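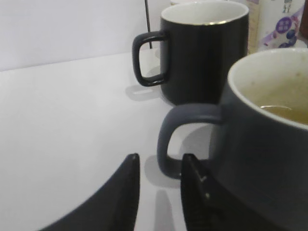
A black mug and a dark gray mug with pale interiors on the white table. A printed carton stands behind them.

Pretside Tabletop Drinkware, README

Pretside is a set of close-range pictures of mugs, bottles and cartons on a table. It covers the kind of things left out in a shared kitchen: drinkware, a bowl or cup, drinks in clear and colored plastic. The set was put together by Raimonds Kazlauskienė and Lautaro Barrientos at Bustamante.

Version date: 06/04/2020

Contents

pictures/ holds 1314 files in 62 folders, one folder per table layout.
labels/ holds one text file per picture.
layouts.txt gives a short note on each layout.

Object names

Names are lowercase with underscores. Use mug_black for any black mug, whether or not the gold line on the rim is in view. Layouts can have more than one black mug, and these are not numbered. A mug and a bowl are easy to mix up when only the rim shows. In that case the label is bowl_or_cup.
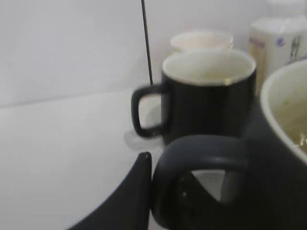

Contents of a mug get their own field, inside. The values are empty, something and unknown. We did not try to name what was in a mug. Faint marks on the inner wall count as something. If the inside is out of view, write unknown.

Cartons are labeled carton, with no brand field. The print is often too soft to read, and Lautaro removed the brand names we had in the May draft.

Bottles

Bottles are bottle_green or bottle_clear. The name goes by how the bottle and its drink look together, so a clear bottle with a green drink in it is bottle_green. 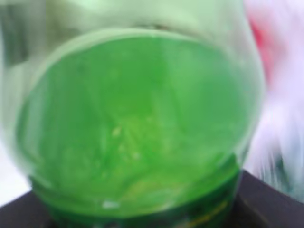
Bottle with green liquid, close range, strong blur.

Blurred pictures are kept. 280 of them have blur: high in the label file. Filter on that field if you need sharp edges.

Table

Most layouts use a white tabletop. Shadows and reflections on it are not labeled. 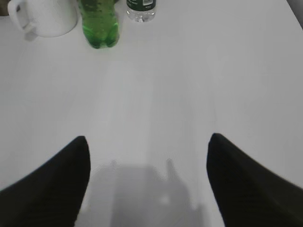 White mug, green bottle and clear water bottle along the far side of the table.

Known problems

Objects at the border are labeled even when only the base or handle is in view.
Folder names from the Otard batch use hyphens.
2 label files in the Rumdale batch are blank.

Send corrections to Raimonds with the folder name and file number.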